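Checking a UTV Drive Belt for Wear and Glazing

Applies to the Tillik 325 and 455 side-by-sides with the factory CVT. Allow an hour the first time.
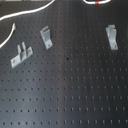

Park on level ground, put the transmission in neutral, and switch the key off. Let the engine cool before you touch the clutch cover. The exhaust runs close to it on the 455.

1. Remove the left rear wheel and the inner splash guard.
2. Take out the cover bolts. The two lower ones are longer – keep them separate.
3. Pull the cover straight off. If the gasket sticks, tap the edge with a rubber mallet. Do not pry.
4. Mark the belt's direction of travel with chalk if the printed arrow has worn away.
5. Thread the spreader tool into the rear clutch until the belt drops slack, then roll it off over the outer edge.

Bend the belt backward between your hands and look at the base of each cog. Any crack there means a new belt. Shiny, hard side faces are glazing, usually from pulling loads in high range. Light glazing can be left alone, but flat spots cannot.

Wipe both clutch faces with a clean rag and brake cleaner. Keep grease and bare fingers off them.

Refit in reverse order. Run the engine at idle in neutral, then drive gently for the first few miles so the belt seats. Write the odometer reading inside the cover – mine says 837.

Orest Sirko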